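Notebook, February, equipment planning for the dish bench

Went through the spend list with Savvas Christodoulou. Limit for this round is 600 on consumables and small parts, arms and hands excluded. The second table stays on the Kulleo account. Dronitz quoted cable sleeving in 2 m lengths or on a 100 m reel. The reel is too much for one robot but cheaper per meter, and the Jurčo bench could take the rest. 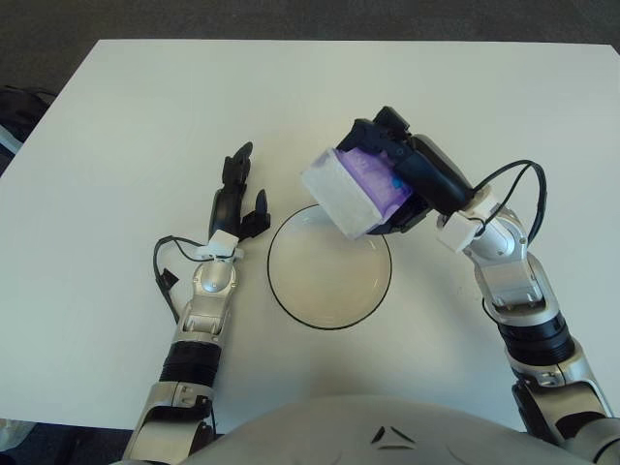 Cable management goes first on the list. Budget line covers sleeving, clips and one spare hand cable per side. On the left arm the cable runs down the forearm and the connector end lies on the table, and on the right the loops curve over the joint. Either could catch on a bowl rim or a sponge during a sweep. Ask Dronitz for right-angle connectors before ordering sleeving, as the sleeve diameter depends on them.

Bowls: order 16, all shallow and round, dark rim, split between clear and white. Clear ones are harder for the depth side and I want both in the trial set. Lurura has a minimum order, to be checked. Sponges from the same supplier if the two-layer type is in stock.

Wrist brackets: no spend now. Print one spare set and record the hours.

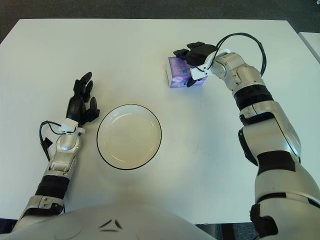
Right hand holding the purple box, left hand open beside the white bowl.

Still open: table mat. The bare top is smooth and I would like a thin non-slip sheet priced in both white and gray. Savvas wants it charged to fixtures. Left as a separate line until he confirms the code.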